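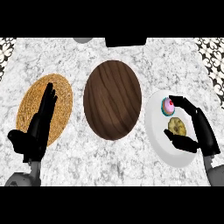 Weltach put out the 3.3 release of its planning software in June, and I've spent far too many evenings with it since then, so let me give you the news and then grumble a little.

The big item is a new grasp planner. If you used the old one, you know how it went: you gave it an object, it gave you a ranked list of hand poses, and then you found out that the best pose on the list ran a thumb straight through whatever was sitting next door. You could filter for that afterward, sure, but the filtering was slow and it often threw out everything. The new planner looks at the neighbors while it's still choosing the fingers. So with a cupcake and a cookie sharing one plate, the cookie is part of the problem from the first step, and the planner has to find a spot for the thumb as well as the fingertips. It sounds like such a small thing! I can't tell you how many hours I've lost to the old way.

I talked to Rocío Sosa, who leads the planning team out of the Hunbridge office, and she told me the change was more of a cleanup than a big new idea. "We had two pieces of code that each thought the other one was checking for contact," she said. "We merged them and deleted a lot." She sounded happiest about the deleting, and I get it.

Second item: two-arm tasks can now have one arm parked. Before, if you had a job that only needed the right hand, the left one still got planned for at every step, and it would wander. I had a run last winter where the left arm drifted over the counter in slow circles while the right one was trying to do something delicate, and I nearly shut the whole thing off. In the new release you mark an arm as idle, it holds its pose, and the other arm treats it as one more thing to stay clear of. You can wake it up partway through a task, too. There's a setting for how long it waits before it may move again, and I'd leave that alone until you've read the notes (the default is fine, I changed it, and I changed it back).

Third, the simulated kitchen has a fresh set of tabletop scenes. There are 11 new layouts, all built around moving food from one surface to another - plates, boards, placemats, that kind of thing. The textures are a lot busier than they used to be. The marble and the wood grain in particular gave my perception model a hard time at first. It had been trained on plain gray tables, and it kept finding edges in the veining that had nothing to do with anything. I retrained on six of the new layouts and kept the rest back for testing, and it settled down a good bit, though it still gets nervous about frosting. Pink seems to be worse than white. If anybody has a theory, please write to me.

Reynaldo Layug, who runs a small robotics lab in Cabanatuan and has been on the early build since spring, is more excited about the logging than any of this. Every plan now saves the options it turned down, along with a short line of plain text saying why. "My students used to guess," he told me. "Now they open the log and argue with it." He showed me one over a video call where the planner had rejected the same approach three times in a row for three different reasons, and we both sat there reading it like a soap opera.

Now the grumbling. The installer still wants to replace your existing config folder, and the warning goes by in one line that is very easy to miss. I missed it. Back up your folder first! The Anodham hand driver also isn't ready for the new planner, so if that's your hardware you'll be on the old grasp code for a while longer. Sosa says the driver is being worked on and wouldn't give me a month, and I didn't push. And the contact settings page has moved again, for no reason I can see. It's under "Scene" now, two menus down, next to lighting.

Speed is a mixed bag, too. On my machine, single objects plan a bit slower than before, and crowded plates plan a lot faster, which makes sense when you remember how much time used to go into throwing bad grasps away. If all your work is one block on one bare table, you may want to stay where you are for now.

The release is a free update for anyone with a current license, and the old planner is still in there behind a switch if you need to compare the two. I've got both running on the same dessert layout this week and will post the logs once I've cleaned up my file names.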